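Learning to keep paper again

4/8/20

When I moved to this country I had one suitcase and one envelope with documents. My father told me, "Keep the envelope with you on the plane," and I did. It was thin. Now, after many years, the paper of my life fills two drawers, one shelf and a part of the floor, and last month I decided to do something with it.

The reason was a small letter from the water company. They wrote that I had not paid $56 in January. I was sure that I had paid. I remembered the day, I remembered even which pen I used for the check. But I could not find the stub, and after two evenings of searching I paid a second time because I was tired. The stub was inside a cookbook. I found it when I wanted to make soup.

My neighbor Walter Montoya worked all his life in the office of a shipping firm, and I asked him how they kept their papers there. He answered that the secret is to sort by the question you will ask later. You will never ask "where is my paper from the spring?" You will ask "where is the proof that I paid for the heater?" So the heater must have its own place, with the bill, the manual and the name of the man who repaired it.

I tried this. First I put everything in one pile and went through it at the table, from the top down. It was slow, because I read too much. I found the lease of my first apartment, where the rent was $405, and I sat with it for a long time. I found a postcard from my cousin, written from Prolley, where she worked one summer at a hotel. I don't know under which question a postcard belongs.
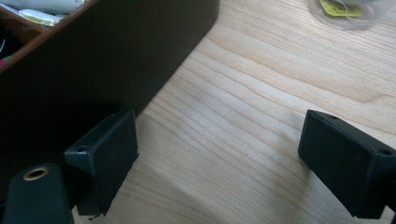 By the second evening I had learned to read only the first line of each sheet. If it is a bill, it goes with the thing it was paid for. If it is a letter from a person, it goes to the letters, and I don't open it until the work is finished. This rule I broke many times.

The most difficult group was the manuals. I had manuals for machines which I don't own anymore, for example an Evik sewing machine that I gave to my sister-in-law. I called her and asked if she wanted the manual. She said that she learned the machine without it, but I should send it anyway. The stamps cost more than the paper is worth, I think, but it felt wrong to throw away the only book about a thing which still works.

I threw away more than 65 old bank statements. Before this I tore each one by hand, and my fingers were sore. Walter says I should buy a shredder, but then I would have also the manual for the shredder.

What I still do not know is how to handle the papers that exist only in the computer. The electric company stopped sending letters, and the insurance wants that I log in. My password is written on a paper, and this paper now has its own folder. The folder is called "Doors," and it holds also the spare key for the bicycle lock.

I still have the bottom drawer to do. There are mostly tax papers in it and some school reports in my first language, and for these I want a full free day and good tea.

Recent posts
The soup I make when it rains
A letter to my old landlord
Why I write my shopping list in two languages
Repairing a coat pocket by hand
Words I said wrong for ten years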